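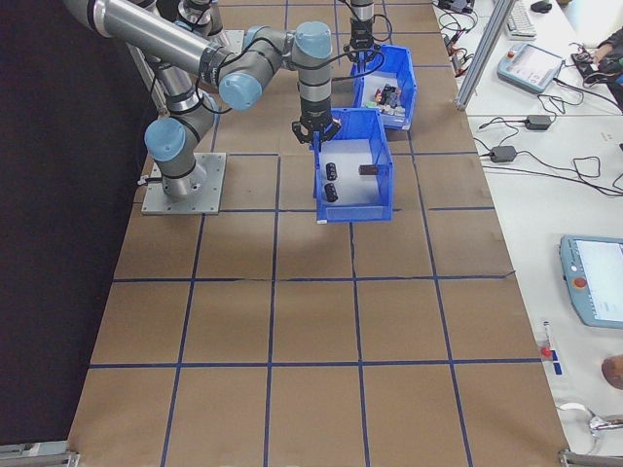
Parts bins, April

Started on the mixed stock after lunch. It has been building up since the Vurnier order and nobody could find a thing in it. The sheet count says 146 pieces for the lot. I haven't checked that against the bins and won't until the sort is finished.

Working rule for now: black cylinders and dark blocks go in the bin with the white floor, everything else stays in the mixed bin. Anything without a Fikero part number gets put aside and looked up at the end of the day.

Paper is the brown kraft again, gridded with dark blue tape. The tape lines are a bit rough where the sheets meet - fine for laying parts out, but don't measure off them.
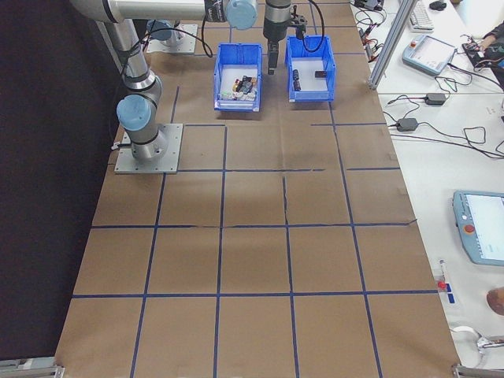

Do the small electronic parts need their own bin?
Only once the cylinders are out. Until then they stay with the mixed stock, colours and all.

Labels: use the Candach ones, 48 mm wide. The 28 mm roll is too narrow for the long part names and the ends curl. Two rolls left in the drawer, so order more this month.

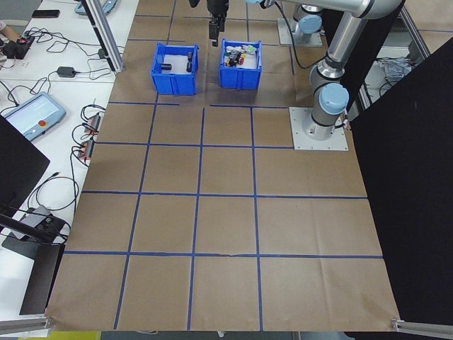

Still to do

Finish the mixed bin - 2 hours, if the numbers are readable.
Ring Bermúdez about the missing lids.
New tape where the paper joins.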